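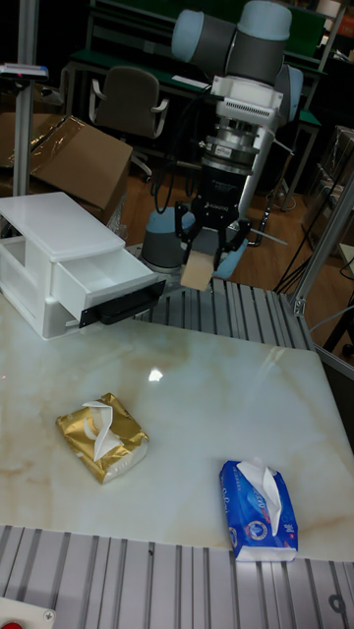
Two tissue packs, one gold and one blue, on a marble-patterned table top with a white drawer unit, its top drawer open.

Velix adds desktop drawer unit and pocket tissue packs to Pillay home range

PUNDONVILLE, 2 June 2023 - Velix, the household goods supplier based in Pundonville, today announced a new group of products under its Pillay name for small-item storage on desks, counters and side tables. The group is made up of a plastic drawer unit, a line of pocket tissue packs and a set of plain cardboard dividers. It goes on sale this month in all 30 Ravbridge stores and through the Ravbridge mail order catalog.

The Pillay drawer unit is sold in white with black handles. It is meant for the things that collect on a table during the week: tissues, keys, pens, lip balm, receipts, loose batteries. The drawers pull straight out from the front, and the interior is plain with no molded compartments, so customers can lay it out as they like or leave it open for larger items. The unit needs no assembly and ships with the drawers in place.

Velix began work on the drawer unit after a survey of 948 Ravbridge customers carried out in February. Customers were asked which surface in the home was hardest to keep clear. The kitchen table came first, followed by the desk and the hall table. Asked what was usually left out on that surface, they named paper goods more often than any other type of item, ahead of mail and charging cables. A total of 123 customers also sent in written comments, many of them asking for a drawer shallow enough that small things do not get lost at the back.

The company used those comments to set the depth of the drawers. A pocket tissue pack lies flat inside with room for a hand to reach in and take it out. The drawer fronts are flat so that units can be placed next to each other along a wall or the back edge of a desk.

Cardboard dividers are sold separately in packs of 100 pieces. They are plain, uncoated and can be cut with household scissors. A divider can be stood on edge to split a drawer in two, or trimmed and laid flat as a liner. They can go in the recycling bin with other cardboard when they wear out. Velix decided against plastic dividers for this release after test households said they moved them around too often for fixed sizes to be useful.

The tissue packs have a top opening, so a tissue can be drawn out while the pack is lying on a table or sitting in a drawer. They are sold singly and in mixed bundles. The mixed bundle was requested by Ravbridge store staff, who reported that households often buy packs in different colors so that each person can tell which one is theirs.

"People do not want a large cabinet to hold a few small things," Velix said in a statement. "They want somewhere to put the tissues and the keys when it is time to set the table. We kept the unit small and we kept it plain."

Ravbridge will stock the new products in the home organization aisle, with the tissue packs also placed near the registers. Stores will set up a display table for the first four weeks of sale so customers can open and close the drawers and try the dividers before buying. Larger stores will run short tidying sessions on Saturday mornings during the same period. The sessions are free and no sign-up is needed. Shoppers are welcome to bring a bag of odds and ends from home and sort it at the table.

"Our customers told us which jobs they put off, and clearing the table was near the top of the list," Ravbridge said. "We are glad to have something on the shelf that answers that."

Care and use

The drawer unit can be wiped down with a damp cloth and mild dish soap. Drawers may be removed for washing and should be dried before they are put back. The unit is not dishwasher safe and should be kept away from stoves and heaters. Velix recommends placing it on a level surface and pulling drawers by the handle.

Tissue packs should be stored in a dry place. Opened packs are best kept with the opening facing up.

Availability

The drawer unit, tissue packs and cardboard dividers will be available in Ravbridge stores and by mail order. Replacement drawers can be ordered directly from Velix. A taller version of the drawer unit is in development and will be announced at a later date. Prices are set by the retailer and are listed in the current Ravbridge catalog.

About Velix

Velix designs and supplies everyday household goods, including storage, paper products and kitchen linens. Its offices and warehouse are in Pundonville. Pillay is the company's range for the kitchen, hall and home office.

About Ravbridge

Ravbridge is a chain of home and general goods stores with a mail order catalog published four times a year.

Media contact

Velix Press Office, Pundonville
Product samples and store listings are available to the press on request.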